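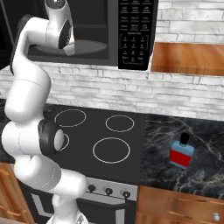
White robot arm reaching into a microwave above a stove (computer rendering)

Triteo

Triteo is a yearly festival of spelling, handwriting and reading aloud held each December in the river town of Stoltitz. It marks the printing of the Ivlow Primer, the first schoolbook to set down the local speech in a spelling that ordinary families could learn at home. The festival lasts three days and draws visitors from all over the Amaral valley, many of whom come for the wonderful night reading that closes it.

Name

The word triteo is the valley term for the third line on a ruled writing slate, the one that the tails of letters such as g and y are meant to touch. Children who reached it neatly were said to have "found the triteo". The festival took the name in its second year, having first been called simply Primer Day.

The Ivlow Primer

Before the primer, people in the valley wrote their speech however they liked, and one family's letters could be a real puzzle to the next. The book was put together by teachers in the village of Ivlow, who walked from farm to farm collecting words. It runs to 93 pages and lists 1,660 words, grouped by where a child might meet them: the yard, the bakehouse, the river, the sky. There is a lovely run of 11 words for different kinds of rain, several of which are still in daily use.

The first printing was of 500 copies. Few have survived, mainly because they were used so hard. Most known copies have pencil marks in the margins, and one has a full recipe for plum dumplings written across the page on vowels.

The primer's boldest choice was a single new letter, the hooked n, for a sound that neighbouring languages write with two letters or leave out. It remains the badge of the festival and is seen everywhere in Stoltitz during Triteo, on banners, biscuits and shop windows.

Events

The opening morning belongs to the schools. Pupils copy a passage from the primer on to slates, and the slates are then hung along the footbridge for the rest of the festival. There are no prizes.

The second day is given over to the Long Dictation. A reader stands on the steps of the corn hall and reads a text nobody has heard before, while the crowd in the square writes it down. The text is always newly written. Gwendolyn Crenshaw's dictation about a goose that swallows a comma is much loved and has been reprinted several times. The largest Long Dictation so far had 2,277 writers, who filled the square and both streets leading into it.

The night reading begins at 9 pm on the last day. The primer is read from cover to cover, one word at a time, with the crowd repeating each word back. Those who have taken part often speak of the rain words as the high point, when the voices drop almost to a whisper.

Music and song

A setting of the primer's alphabet rhyme for voices and drum was written by Cosmin Filip and is now sung on all three days. An older tune, thought to come from the upper valley, is kept up by the Ivlow singers, and the two are sometimes sung against each other with splendid results.

Study

Houda Ait Ali has traced the primer's word list through farm account books and found the hooked n in use by hand well before it was cut in type. Hollis Brannigan has argued that it began as a quick way of joining two letters, a view that is still debated.

See also

Amaral valley speech
Hooked n
Slate writing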